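The Road Through Town: Three Views of the Main Street

Gallery by Ida Thiele
Posted 5th July

I have lived near this road for most of my life and driven it more times than I could count. It runs through the residential end of town, past houses, hedges and a gas station. Visitors use it to get somewhere else. I wanted a small set of pictures of it in summer, when the trees are full and the gardens have filled in.

Annelore Haberkorn, who keeps the neighborhood page, asked for a few lines with each picture, so I have added notes on the houses and the planting. She also has a set from February, with bare trees, and those will go up on their own page.

The gas station and the gabled house

People who grew up on this side of town give directions by the price sign. It stands right by the road next to the garden shrubs, and drivers coming through can read it well before they reach it. The house beside it is one of the tall ones, with a steep gable, a red tile roof and a square chimney. I have always liked how the clipped hedges keep a straight edge along the sidewalk while the flowering shrub behind does what it wants.

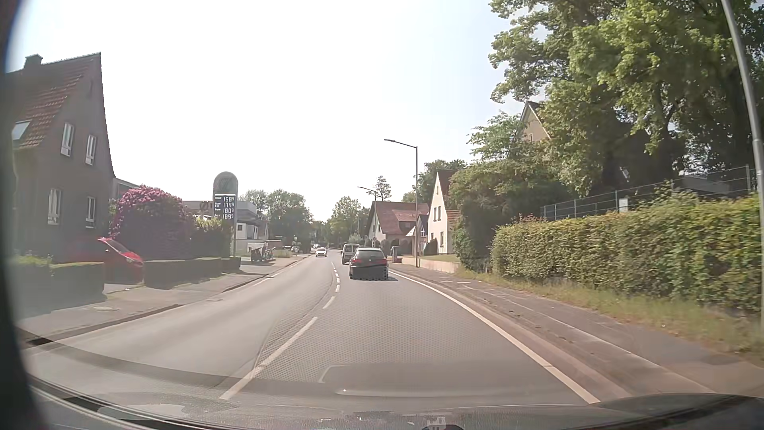

The price sign on a bright day, with Diesel at 158⁹ and Super E10 at 174⁹. The pink-purple shrub is in bloom.

My father bought his gas here for years and wrote every price in a notebook he kept in the glove compartment. The notebook starts in 2000. I still have it, and I keep meaning to copy it out for the page. The pages from the first winter are hard to read because he used a pencil.

The hedges are a subject of their own on this street. Some owners cut them low and square, some let them go until the fall. Dreßler, the garden firm, does a few of them, and the rest are done by the people who live behind them. An evening in early summer sounds like one long hedge trimmer from one end of the road to the other.

The bend

Traffic bunches up a little where the road turns. Most of it is local — people going to work, vans making deliveries, parents on the school run. I used to walk this part with my sister on the way to her piano lessons at the Wamura music school. We stayed on the shady side going out and took the other side home if the bakery was still open.

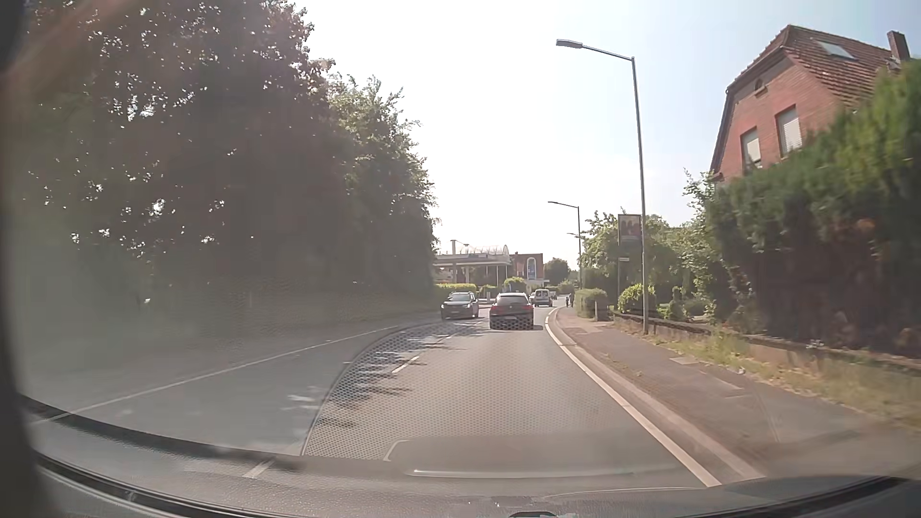

The big dark-leaved tree is the one I would miss most. I have been told it is a copper beech and also that it is a purple maple, and I have not settled the question. If you know, please write to Annelore and she will add it to the page. It already looked old when I was a child.

The sidewalk has been patched many times over the years. First it was the water line, then the cable, then the water line again. The last time, the work took 3 weeks and the bus stopped at the other end of the street. After that there was talk of repaving the whole length, but so far it has been repairs only.

The straight part

Past the houses the road straightens out. I think of it as the quiet half, although at rush hour the line at the lights can be long. The gardens are deeper here and the hedges run on without many gaps. 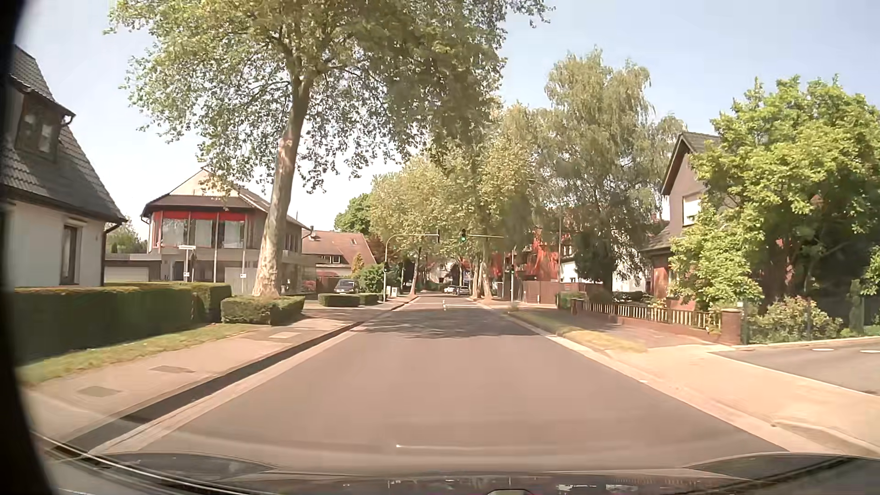 The plane tree gives the best shade on the street. In hot weather people who park along here will walk an extra block to leave the car under it, and then complain about what falls on the roof. The leaves come down late, and a good part of them end up in the gutter.

The building with the red awning is a landmark for anyone who learned to drive in town. Our instructor used to say "slow down at the red" and he meant the awning, well before the lights. I still ease off the gas when I see it.

I would like to add the side streets next, beginning with Trivenine and the lane behind the old Prinine works. If you have older pictures of any of these spots, Annelore can scan them and give them back within 2 weeks. Prints and slides are both fine. Please write the year on a separate slip of paper and leave the back of the print blank.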